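Storing Fuels, Aerosols and Oxidizers in the Home Workshop

Household Safety Guidance, Brudance Home Resource Office

Most homes contain more flammable material than their residents would list from memory. Paint thinner, camping fuel, spray adhesive, pool chemicals and lawn fertilizer often share a single shelf in the garage. Residents are asked to review their storage at least once a year, preferably before the warm months begin in June.

Separate by type

Fuels and oxidizers must never be kept together. Pool chlorine and fertilizers containing ammonium nitrate should be stored on their own shelving, away from gasoline, oils, solvents and sawdust. A separate building is preferred. Where only one building is available, place the two groups at opposite ends of the room.

Keep every product in its original container with the label facing out. Do not transfer fuel to food jars or drink bottles. Caps should be hand tight, and any can that is swollen, rusted through at the seam or leaking should be set outdoors in the shade until it can be taken to a collection site.

Limit quantities

Buy only what a project requires. The Brudance office recommends that no household keep more than 2 gallons of gasoline on hand, and local rules may set a lower limit. Small propane cylinders belong outdoors, upright, and clear of windows and dryer vents.

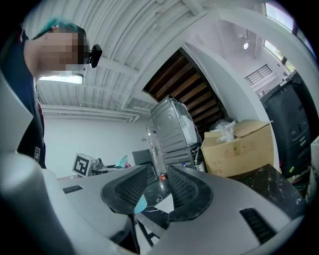 Leftover consumer fireworks should not be held from one season to the next. Soak them fully in a bucket of water overnight, wrap them in plastic so that they remain damp, and ask the local fire department how they should be discarded. They should not be taken apart for any reason.

Oily rags

Rags used with linseed oil, wood stain or similar finishes can heat up and ignite without a spark. Spread them flat outdoors in a single layer until they are stiff and dry, or place them in a metal can filled with water and close the lid. Do not leave them in a pile on the bench, even for the length of a meal.

Ignition sources

Water heaters, furnaces, battery chargers and bench grinders should be at least 7 feet from stored solvents. Vapors from gasoline travel along the floor, and a pilot light in the next room may be close enough to light them. Charge tool batteries on a hard surface and unplug the charger when the work is finished.

Collection

The Odum transfer station and the Hegazy Road depot accept household fuels, solvents and aerosols from residents free of charge. Loads should be carried in the trunk or truck bed, upright, in a sturdy box lined with newspaper. Pool chemicals must travel in a separate box and should be declared to the attendant on arrival.

Residents without a vehicle may request a pickup through the Brudance office, extension 372.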